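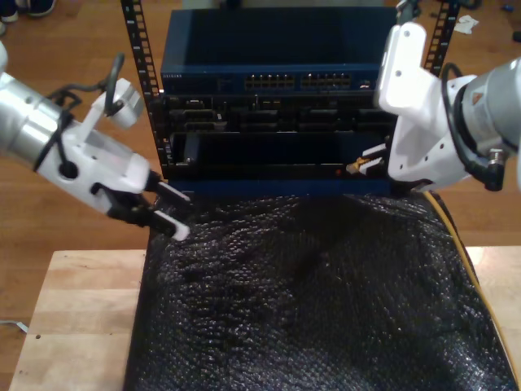
Vierzehn Seiten für eine Mitgliederzahl

Seit August sitze ich im Beirat eines Vereins, der alte Leute zum Arzt fährt. Er heißt Setdale, weil er einmal einen englischen Partnerverein hatte, den es längst nicht mehr gibt. Den Namen haben wir behalten, das Briefpapier auch.

In der ersten Sitzung bekam ich den Jahresbericht in die Hand gedrückt, 14 Seiten, Hochglanz. Auf Seite zwei steht groß und in Orange: 1369 Fahrten. Ich war beeindruckt, bis ich auf Seite elf las, dass Hin- und Rückweg getrennt gezählt werden. Und der Zwischenstopp bei der Apotheke auch. Wer also zum Augenarzt will und danach seine Tropfen braucht, ist bei uns dreimal gefahren. Man könnte das Dreifaltigkeit nennen, im Bericht heißt es Wirkung.

Gefragt habe ich dann nach den Menschen. Wie viele sind es denn, die da gefahren werden? Kurzes Blättern, langes Blättern. 266, sagte schließlich jemand, und es klang nach einem Geständnis. Dabei finde ich 266 eine sehr anständige Zahl. Das sind 266 Leute, die nicht die Tochter im Büro anrufen und sich vorher eine Woche lang dafür schämen müssen.

Unangenehmer ist die andere Zahl, die im Bericht gar nicht vorkommt. Auf der Liste derer, die angefragt und bisher keinen Platz bekommen haben, stehen 443 Namen. Die Liste hängt an der Innenseite einer Schranktür, was für eine Warteliste immerhin ein passender Ort ist. Mein Vorschlag, sie in den nächsten Bericht aufzunehmen, wurde freundlich angehört. Man wolle die Förderer aber nicht beunruhigen. Ich dachte bisher, Förderer seien genau dafür da.

Stattdessen reden wir über Software. Tovorix heißt das Programm, mit dem wir künftig unsere Wirkung messen sollen, und es kann sehr viele bunte Kreise. Die Stiftung Liao würde die Lizenz bezahlen, einen zweiten Wagen eher nicht, denn Wagen sind laufende Kosten und Kreise sind Innovation. Ich habe zwei Abende mit der Testversion verbracht. Sie wollte von mir wissen, in welchem Maß sich die Lebensfreude unserer Fahrgäste pro Quartal verändert. Ich habe »mittel« angeklickt und mich ein bisschen geschämt.

Der Verein Jultirham im Nachbarort macht übrigens fast dasselbe wie wir, nur mit Einkäufen. Deren Jahresbericht ist ein gefaltetes Blatt. Vorne steht, wem sie geholfen haben, hinten, wem nicht und was das kosten würde. Ich habe es in der letzten Sitzung herumgehen lassen. Es kam mit einem Kaffeerand zurück — gelesen hat es also vermutlich jemand.

Über Tovorix stimmen wir beim nächsten Mal ab. Ich bin dagegen und werde vorher noch einmal nach der Schranktür fragen.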